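Renance Lettings: Room Condition and Safety Checklist
Property: Flat 6, Policarpio House
Job ref: 831
Inspected by: Ronaldo Estrella
Visit: Tuesday, started 9.40 am
Part inspected: main room, hall cupboard and landing
Type: mid-term visit, tenancy continuing

Key: S = satisfactory. A = attention needed, not urgent. U = urgent. N/T = not tested.

Section 1. Access and landing

1.1 Entrance door closes and latches unaided: S
Closer adjusted since the January visit. Door now shuts fully from a half-open position.

1.2 Door opens from inside without a key: S
Thumb-turn operates freely.

1.3 Landing clear of stored items: A
Folded pushchair and a bag of compost against the riser cupboard. Width remaining is adequate for passage but the cupboard door cannot open. Tenant asked to move both by the end of the week. Compost belongs to the neighbouring flat and a separate note has gone through that door.

1.4 Landing light: S
Comes on at the switch and goes off on the timer. Timer is short. A person carrying shopping would be in the dark before reaching the upper flight. Recommend lengthening the delay at the next electrical visit.

Section 2. Floor, main room

2.1 Boards level and secure: A
Light wood floor throughout. Two boards near the window move underfoot. No raised edge at present and no trip hazard recorded. Refix before the gap opens further. Previous report gave this as satisfactory; the movement can be felt only when standing on the boards at the window end.

2.2 Splinters, protruding fixings: S
Checked by hand along the main walking line and at the threshold bar.

2.3 Loose textiles on floor: A
Any cloth left flat on bare boards is a slip risk and is to be recorded whatever its size. Scarves, bandanas, throws, tea towels and pet blankets all count. Small items are commonly passed over at inspection on the grounds that they are not rugs. A thin cotton square moves more readily on a smooth board than a backed mat does, and dark cloth on a pale floor is easily seen by day but not with the lights off.

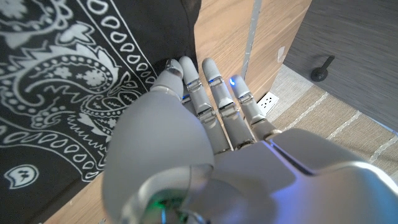 The action under 2.3 is to lift the cloth and store it on a hook or in a drawer. Taping down is not acceptable. Where a tenant wants a covering in that position, a mat with a rubber or felt backing should be used, with no curled corners, and kept out of the door swing.

2.4 Rugs and mats: S
One mat inside the door, backed, lying flat.

2.5 Floor finish: S
Light wear at the threshold. Surface scratches under the table. Not chargeable. Tenant advised to fit felt pads to chair legs and has been left a packet.

Section 3. Electrical, visual check only

3.1 Outlets secure to wall, faceplates undamaged: S
No cracks, scorch marks or discolouration. No movement when pressed lightly with the back of the hand. Covers were not removed.

3.2 Fabric and paper kept away from outlets: A
Nothing draped over or pushed against an outlet at the time of the check. Marked A as a reminder only. Low-level outlets collect laundry, curtains and post, and any cloth kept in this room should be stored well clear of them, including when a plug is in use and pushing the fabric outwards. The long curtain on the window wall will reach the skirting if the tieback is left off.

3.3 Extension leads: A
One lead in use behind the sofa, not overloaded. It runs under the edge of the sofa and should be brought out along the skirting. Cable sheath examined over the reachable length, no damage found. The length beneath the sofa could not be examined.

3.4 Consumer unit: N/T
Hall cupboard full. Could see that the cover was closed but could not reach it. Tenant to clear access before the return visit. This was also requested last time.

3.5 Portable appliances: N/T
Outside the scope of this visit.

Section 4. Smoke and heat detection

4.1 Smoke alarm, main room: S
Sounded on test button. Dondari battery unit, replacement date on the casing still legible and in the future.

4.2 Smoke alarm, hall: U
No sound on test. Battery replaced by me during the visit with no change. Unit to be replaced within 3 days. Tenant informed verbally and by message before I left the building. The main room alarm can be heard in the hall with the doors closed, but this is not to be treated as a substitute.

Section 5. Windows and ventilation

5.1 Restrictors fitted and working: S
Both engage.

5.2 Trickle vents open: A
Closed on arrival, opened with tenant's agreement. Slight condensation marks on the lower bead. No mould found.

5.3 Blind cords secured: S
Cleat fitted at the correct height, cord wrapped.

Section 6. Actions

Hall smoke alarm: replace. Renance maintenance, within 3 days.
Loose boards at window: refix. Jivero Joinery, next available slot.
Cloths on floor: lift and store. Tenant, same day.
Extension lead: reroute. Tenant, one week.
Hall cupboard: clear access to consumer unit. Tenant, before return visit.
Landing: remove pushchair and compost. Tenant and neighbour, one week.
Landing timer: lengthen. Hold for electrical visit.

Inspector's comments

General condition is good and the room is well kept. The hall alarm is the only urgent item. Of the rest, I would put the consumer unit first, as it has now gone unchecked on 2 visits running and I am not prepared to mark it satisfactory from the doorway.

Item 2.3 is new on this form and replaces the old line "rugs secure", which left smaller textiles out. Inspectors using printed copies of the previous version should write it in by hand under the rug entry until the pads are used up.

Return visit to cover 3.4 and 4.2 only. Allow twenty minutes. Key held at the office, tag 6.

Signed: R. Estrella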